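4.3 Fijación a la pared de la estantería Plasano

1. Presente el módulo contra la pared y marque los dos agujeros superiores. El nivel de burbuja incluido sirve de poco; use el suyo.
2. Taladre y coloque los tacos 706. El fabricante los llama «universales», cosa que en pladur conviene poner en duda.
3. Apriete la escuadra sin forzar.

Precaución: la carga máxima del folleto supone un reparto perfecto que pocas casas conocen. Lo pesado, abajo.
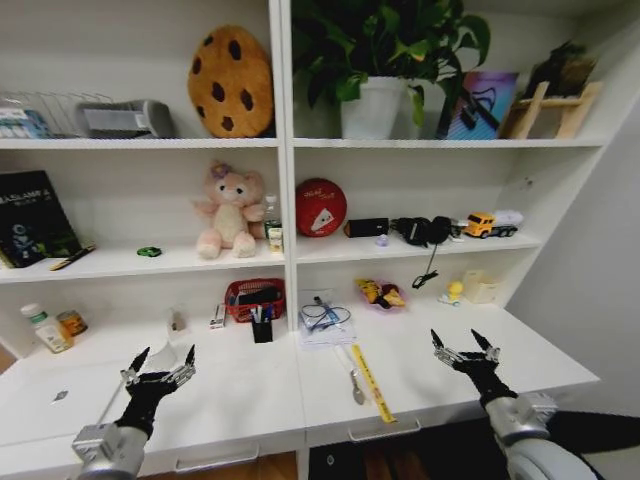 Moushumi Abeysekara opina que los tacos 706 tampoco agarran en ladrillo hueco y que ella pondría anclaje químico desde el principio.

4. Revise el apriete pasado un mes.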